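A thousand ways to fold a cloth

I spent a May afternoon in Farnarmont watching two robot arms learn laundry, and came home rather kinder about my own airing cupboard
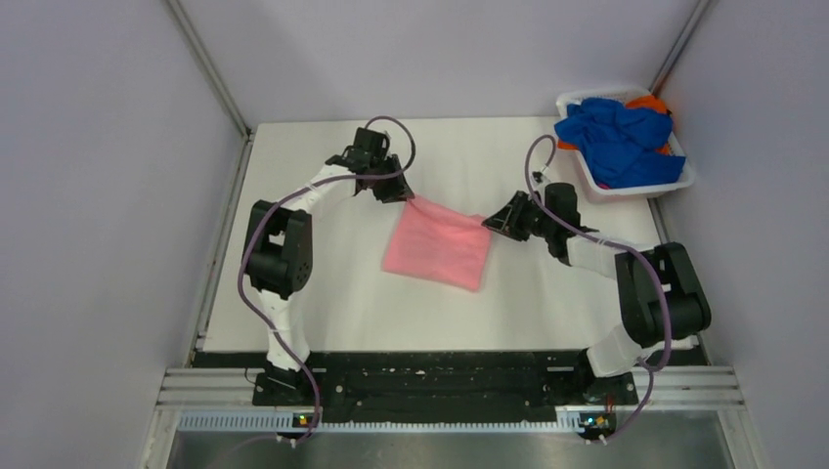 FEATURES | MACHINES AT HOME

The pink one is giving Haziq Sopacua trouble. He has folded it, shaken it out and folded it again since I arrived, all by way of the two arms, and he still isn't happy with the corners. "Bin that one," he calls over his shoulder, and Min-kyu Ok, at the laptop, bins it.

I'd come to Grutska expecting cleverness and found patience instead (plus very good biscuits). The company wants a machine that can deal with a basket of washing, and the way you get there, apparently, is by showing it. Over and over! Each fold Haziq steers gets recorded, the pictures along with every movement of the arms, and goes into a pile that the learning system will chew on later. The target for this batch is 1000 good folds. They were around two thirds of the way when I turned up.

What counts as good? Well, that's the argument. Min-kyu likes them tidy. Vangelis Galanis, who runs the project, wants a few wobbly ones left in, the sort where a gripper misses the hem and has to go back for it, so the robot sees how to get itself out of a mess. They've been having this row for 3 months and I got the feeling they rather enjoy it.

Then it was my turn. Oh dear. You'd think cloth would be easy – it's soft, it can't break – but with pincers for fingers you can't feel a thing, and I pinched two layers when I wanted one, dragged the whole lot sideways and said something unprintable. Vangelis kept it. Somewhere in Grutska's files I'm filed under "recovery".

The blue things in the basket were next, and after those the orange. Colour matters, Min-kyu told me, because a system raised on one pink cloth may be lost when it meets anything else. My mum bought her first tumble dryer in 1986 and has refolded everybody's towels ever since, so I asked whether she could apply. Haziq said to send her in.

More from Features
The Karras ferry and the people who still wait for it
Panagiotis Giannakopoulos on mending clocks by ear
Urkley's allotments, plot by plot
2 pans, one hob: a month of cooking small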